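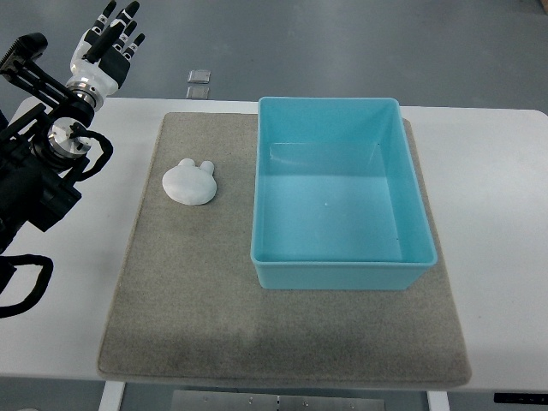 **8. Okt. 2023 – Indigoküpe, dritter Ansatz**

Endlich ein Blau, das ich ohne Ausrede herzeigen mag! Die Fructoseküpe von gestern Abend war heute früh gelbgrün, mit kupfriger Haut und einer ordentlichen Blume in der Mitte. Bei den ersten beiden Ansätzen hatte ich nur eine trübe blaugraue Brühe, in der die Stränge fleckig wurden. Ich schreibe alles so genau auf, wie ich kann, damit Lorna und Ishbel den Ansatz nachmachen können.

**Stammlösung**

- 27 g Indigo (gemahlen, Charge Portela, das Glas mit dem blauen Deckel)
- 54 g Kalkhydrat
- 81 g Fructose
- heißes Wasser bis zur Marke am großen Einmachglas

Verhältnis also 1:2:3, wie in Marions altem Heft. Indigo zuerst mit etwas warmem Wasser und den Glaskugeln im Schraubglas geschüttelt, zehn Minuten lang, bis an der Wand keine Krümel mehr hingen. Das habe ich im Juli eindeutig zu lasch gemacht. Damals schwammen noch am zweiten Tag trockene Inseln obenauf, und ich habe mich gewundert, wo die Farbe bleibt.

Danach Fructose ins heiße Wasser, Indigobrei dazu, Kalk löffelweise unter Rühren. Nach zwanzig Minuten setzte sich der Schlamm, die Flüssigkeit darüber war bernsteinfarben und völlig klar. Das ist so schön anzusehen, ich bin dreimal hingelaufen.

**Küpe**

Stammlösung in den hohen Topf, vorgewärmtes Wasser mit einer Prise Kalk und einem Löffel Fructose, damit der Sauerstoff schon weg ist. Temperatur beim Färben zwischen 45 und 48 Grad, pH 11 nach Streifen. Gegen Mittag auf 10 gerutscht, mit einem halben Teelöffel Kalk nachgeholfen, eine Stunde stehen lassen, danach wieder klar.

Dougal meint, man solle die Küpe zwischen den Zügen überhaupt nicht rühren. Ich rühre trotzdem einmal langsam im Kreis, warte dann aber, bis sich alles abgesetzt hat. Bei Leinen hat es keinen Unterschied gemacht, bei Wolle traue ich mich nicht ohne Netz über dem Bodensatz.

**Proben**

| Nr. | Material | Gewicht | Züge | Ergebnis |
|---|---|---|---|---|
| 1 | Leinengarn, abgekocht | 165 g | 3 × 5 min | mittleres Blau, sehr gleichmäßig |
| 2 | Baumwolltuch Cametti | 254 g | 5 × 5 min | tief, leicht rötlicher Stich |
| 3 | Leinengarn, nicht abgekocht | kleine Docke | 3 × 5 min | streifig, zum Vergleich aufgehoben |
| 4 | Wolle Zamholm, einfach | kleine Docke | 2 × 3 min | helles Graublau, weich geblieben |

Nr. 2 ist der Knaller. Beim Herausziehen noch flaschengrün, an der Luft kippt es von den Kanten her ins Blaue – ich stand mit tropfenden Handschuhen da und habe bloß geguckt. Zwischen den Zügen jeweils fünfzehn Minuten an der Leine, Falten von Hand aufgezogen. Eine Falte habe ich übersehen, sie sitzt am unteren Saum und ist jetzt ein heller Strich. Jean findet, den Strich könne man beim Zuschneiden umgehen. Mir gefällt er fast.

Nr. 3 bestätigt, was Marion seit Jahren predigt: abkochen, abkochen, abkochen. Ich nehme ab jetzt den vollen Durchgang mit Soda, auch wenn auf der Banderole »färbefertig« steht.

Wolle im Kalkbad bleibt heikel. Die zwei kurzen Züge hat sie gut überstanden, gleich danach Essigbad (ein Schuss auf den Eimer) und lauwarm gespült. Für dunklere Töne würde ich es lieber über mehrere Tage verteilen.

**Reibprobe**

Weißes Läppchen, zehnmal hin und her, trocken und feucht. Nr. 1 trocken sauber, feucht ein Hauch. Nr. 2 färbt feucht noch deutlich ab. Vermutlich sitzt da loser Indigo obenauf, der beim nächsten Auskochen mit Neutralseife herunterkommt. Nach dem Waschen wiederholen und die Läppchen ins Heft kleben!

**Offen**

- Brotis-Garn (270 g, liegt seit dem Sommer im Schrank) auskochen und morgen früh einlegen
- Küpe heute Abend zudecken, Decke drum, nicht mehr rühren
- Teststreifen sind fast alle, Ishbel wollte sowieso bestellen
- Überfärben mit Wau probieren: erst Gelb oder erst Blau? Lorna schwört auf erst Blau, in Marions Heft steht beides
- kleine Docke von Nr. 1 halb abgedeckt ins Südfenster hängen, Lichtprobe
- Thermometer gegen das aus der Küche halten, ich glaube, unseres zeigt zwei Grad zu wenig

Nachtrag, abends: Die Blume ist wieder da, Flüssigkeit klar, 41 Grad. Einen Löffel Fructose nachgegeben. Nr. 1 ist inzwischen durchgetrocknet und eine Spur heller als gedacht, vielleicht bekommt sie morgen noch einen vierten Zug.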